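June, workshop book, carrying on from the last page

Second go at the Pundale fiddle back. Glue line opened again overnight at the lower bout, treble side, same place as before. Not the whole way, a thumbnail's length. Tapped round it with a knuckle and you can hear it, goes papery just there.

Hide glue again. Used the older tub. Soaked it in cold water till it swelled, then the warm bath, lid on. Looked fine, strung off the brush nicely. Smelt like it always smells. So I don't think the glue is bad, I think I was slow. By the time the third clamp was on, the first bit had already skinned over. Room was cold too, door to the yard open half the morning for the delivery.

What I changed from the first go:

- warmed both parts with the hairdryer
- glue a bit thinner
- clamps set to width beforehand, lined up in order on the bench

What I did not change and should have: doing the whole outline in one. Next time do it in sections, ends first, let them grab, then work glue in with the thin knife and clamp as I go. That's how the old one from Vallejo was done, you can see the little starts and stops in the squeeze-out when you look inside with the mirror. Whoever made it wasn't in a rush. 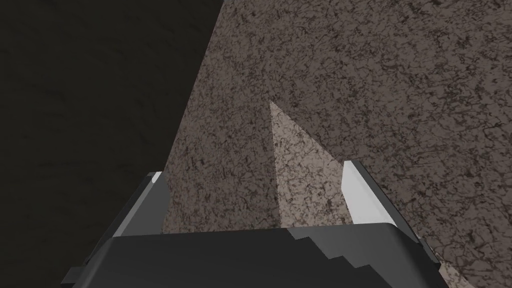
Opened the joint properly after tea. Warm knife, drop of water, patience. Came away clean for most of it, tore a few fibres near the corner block. Saved the splinter, it's in the matchbox on the windowsill, DO NOT BIN.

Cleaned off the old glue with a damp rag and hot water. Left it alone after that, wood needs to go back to where it was before I even look at the fit. Tempting to put it by the heater. Didn't.

Fit, when dry: check against the window with the light behind. If there's any light showing I take the rib down, not the back. The back is already as thin as I want it at that edge and I've been caught by this before.

Strings. The Kikilex set turned up, wrong gauge. Ordered medium, got heavy. Not putting heavy on this one, the top is soft and the bar is on the small side. Either send them back or keep them for the school viola lot, no wait they're violin length, no use. Send back. Ask for the medium and also ask if they still do the plain gut E, the owner wanted to try one.

Owner rang, wants it by the end of the month. Said probably. Shouldn't have said probably.

Varnish notes, so I stop asking myself the same thing:

The Zilness oil varnish is slow. Very slow. Brushed a test strip on maple offcut and another on spruce, both on the nail by the sink. Maple one is touch dry but still takes a fingernail. Spruce has sunk in and gone dull, needs a proper ground first. Colour is good though, more brown than the last tin and less of that orange. Two coats looks like enough on the maple. Three would be muddy I think.

Rubbing down: 300 grit is too rough between coats with this stuff, leaves tracks that come back up through the next coat. 3,000 was in the drawer, that's for the very end and clogs at once if the varnish is at all green. Need something in the middle. Write it on the shopping list and not on the back of my hand.

Retouching on the edge where the old chip was: thin colour, tiny brush, let it be slightly too light. It darkens. Every time I match it wet it ends up a dark spot.
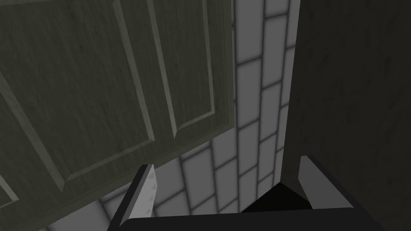

Pegs next. The A slips, the others are just stiff. Took the A out, shiny in two bands and dull between, so it's only bearing at the ends of the taper. Reamer a quarter turn, no more. Then compound, then a bit of chalk if it still wants to run. If the hole is out of round it'll need bushing and that's a differnt job and a different price.

Nut is low on the G side. Could shim, would rather make a new one. Ebony blank in the tin with the odd bits. Slot spacing copy off the old nut before it goes anywhere, pencil rubbing on card, stick it in here.

(rubbing goes here)

Soundpost: leave until strings are on and it's been up to pitch overnight. It was a touch short when it came in, leaning to the bass side. I've got a post cut slightly over, can trim. Grain across the grain of the top, tight at the front edge, no forcing it.

Glue plan for tomorrow so I don't stand there thinking with the pot going:

1. Heater on early, yard door SHUT
2. Fresh batch, small
3. Dry run with all clamps, time it
4. Top block end, clamp, then bottom block end, clamp
5. Leave 30 minutes
6. Bass side in short lengths, knife, brush, clamp
7. Treble side same, the bad bit last with the splinter back in
8. Wipe squeeze-out with warm water, not hot

If the dry run takes longer than the glue stays open, add a little urea and try a test joint on scrap first. I've never liked doing that on a good instrument but it does buy time.

Also the bow that came in with it. Hair is over stretched and the frog sticks. Eyelet worn, brass thread all gone soft. New eyelet, rehair, clean the mortise. Haven't quoted for this yet. Quote before touching it!!

Odd bits:
- cork on clamp no. 4 coming off again, use contact glue this time
- the good scraper needs a new burr
- pot thermostat reads high, trust the glass thermometer insted
- ribs for the next one still in the press, don't open it to look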